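2019-05-07

Today I stayed with the planner almost the whole day. The two arms share one clock now, but they still do not share one plan, and I feel this every time I read the log. The left arm asks Kallio for a path, the right arm asks Kallio for a path, and each one gets its answer as if the other arm was furniture.

In the morning I changed the collision check so that it runs 30 times per second, on both arms together. Before it was only 5. The processor did not like it very much. I had to move the camera segmentation (the Bella node) to the second computer, and this took me until lunch, with one wrong network setting which I am ashamed to write here.
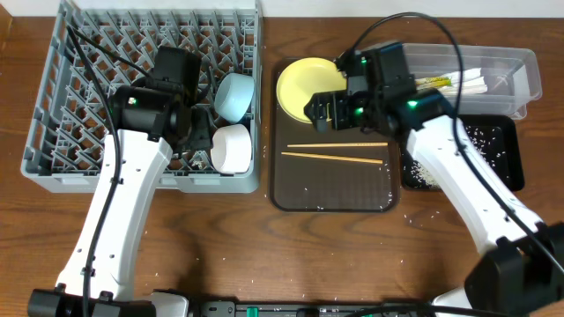 Left gripper in the dish rack by the bowls, right gripper at the yellow plate.

After lunch I looked at the rice. For Bella, a grain on the dark tray is easy, but a grain on the wood is often lost in the lines of the table. I went through 133 masks by hand and corrected the bad ones. The pegs of the rack are also difficult. Gray and thin, they become one flat piece in the depth map, and then Kallio believes there is no space for the fingers between them. I made the safety margin smaller for the rack only. I am not sure that this is the correct way to do it, but I wrote a comment in the code.

The log has 1,288 lines of warnings, mostly the same one about old joint states. Tomorrow I will read from the top, and ask Lelline for the newer driver.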